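Bed-folding

Bed-folding is the household habit of using a made bed as the surface on which clean washing is laid out, smoothed and folded before it is put away. It is found wherever a home is short of table space, and it is especially common where the washing machine and the bed share a room, as they do in many small flats and rented rooms.

The bed has a good deal to recommend it. It is wide, it is soft, and a towel or a shirt can be spread over it to its full size without any part of it trailing on the floor – though a larger piece will often end up hanging over the side of the mattress all the same. Its chief fault is that it gives under the hand, so that a crease pressed into a thick blanket is never quite as crisp as one made on a board.

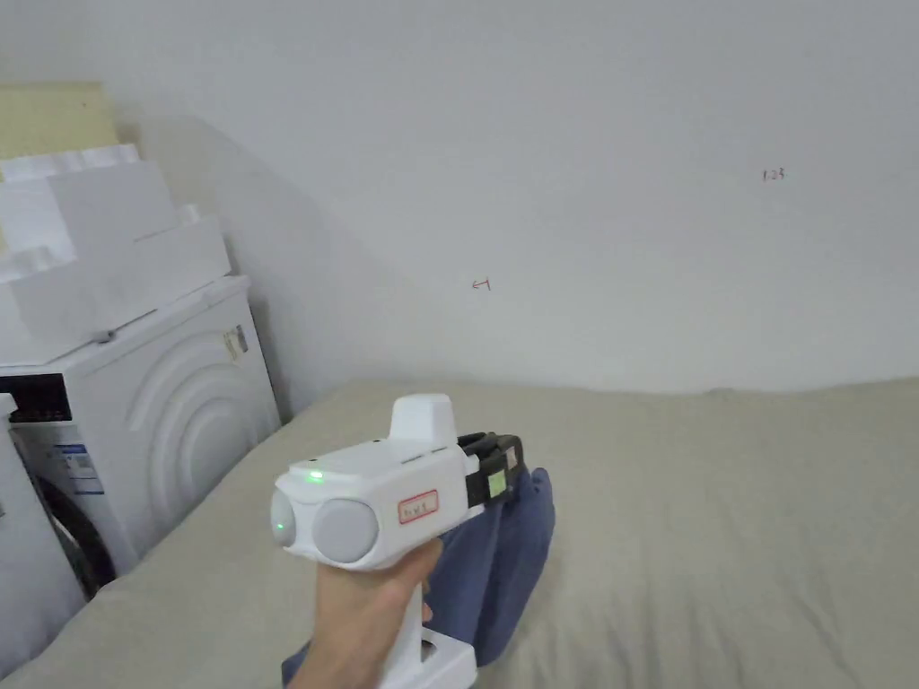
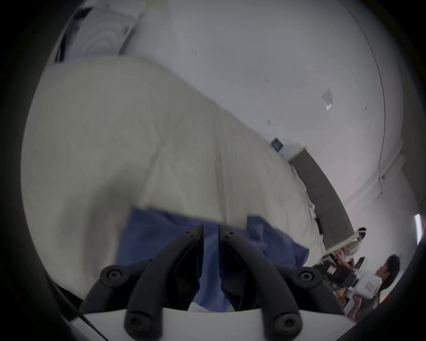
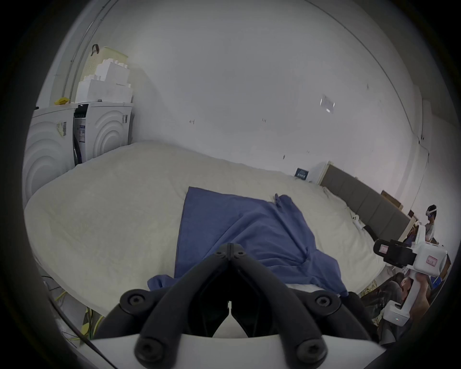

A blue cloth on a bed

Vol. 2, p. 80

The usual way of going about it is to shake the piece out, lay it down with its longest edge towards the folder, and bring the far side over before turning in the ends. Parvaneh Bahrami, whose little book Clean Sheets, Warm Rooms was written in Brumside and came out in 2000, was fond of a pale, plain cover for the job, as dark blues and greens show up so nicely against it and a stray sock is soon found.

In Prurstead the practice is known as "bedding down the wash", and there it was thought rather bad luck to leave anything half folded overnight. Older households in the village kept a separate cotton sheet for the purpose, brought out each May when the heavier blankets were washed and aired.

See also: Airing cupboard; Clothes horse; Laundry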